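Pallet racking: what to settle before you order

Most of the calls we get at Wastau in September are from warehouses that have run out of floor and want more racking before the holiday stock arrives. A good share of those orders get held up by the same missing details.

Start with the load. We need the weight of your heaviest pallet, including the pallet itself, and the number of levels you plan to fill. A bay of our Surkwood frames with 8 beams is a common choice for mixed goods, but the beam size depends on that one weight.
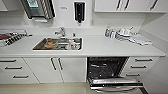

The counter and sink, with towel and soap dispensers on the wall.

Next, measure clear height in more than one spot. Sprinkler pipes and light fittings often hang lower than the roof line suggests. The site we finished for Clullent had 2,357 pallet positions on the drawing and lost 13 of them to a heating duct that was missing from the plans.

Check the floor too. Uprights are bolted down, so we ask for the slab thickness and the position of any joints. If you rent the building, get the landlord's written approval for drilling – this can take longer than making the steel. 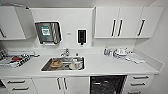

The counter and sink, with an upper cabinet door open.

Delivery on standard Surkwood frames is quicker than on special sizes. Orders under 100 frames normally ship from stock in gray. Other colors are painted to order.

Load signs are included with every order and should go up before the first pallet goes in. If you change a beam level later, send us the new heights and we will issue a new sign.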